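Wooden utensils staying damp in a plastic holder
Posted in Kitchen & Dining

Brovden81
Chopsticks and a wooden spatula share a plastic holder with a steel spoon. The wood stays damp overnight. Change the holder?

Onuoha
Keep it. Dry the wood flat for 2 hours first, then load it handles down. Holes in the front panel help — they don't replace drying.

fondlow
mine has no holes, no problems so far
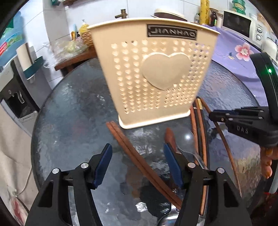

Cream holder with heart-shaped holes, utensils laid out on a glass-topped table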